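4.3 Good practice at the table

Set the two-arm kit up the same way every time and it's a joy to run!

1. Clear the table. Leave only the mug.
2. Check that cables run free of every elbow.
3. Keep hands out of reach while power is on.

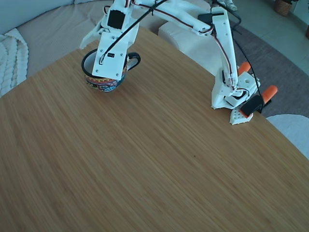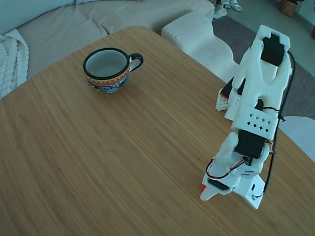
4. Start at the slowest speed -- you'll learn so much by watching.
5. After three clean runs, go one step faster.

CAUTION: Stop at once if a cable pulls tight.

NOTE: Log each run on Benska sheet 89. Khurram Usmani reads them all!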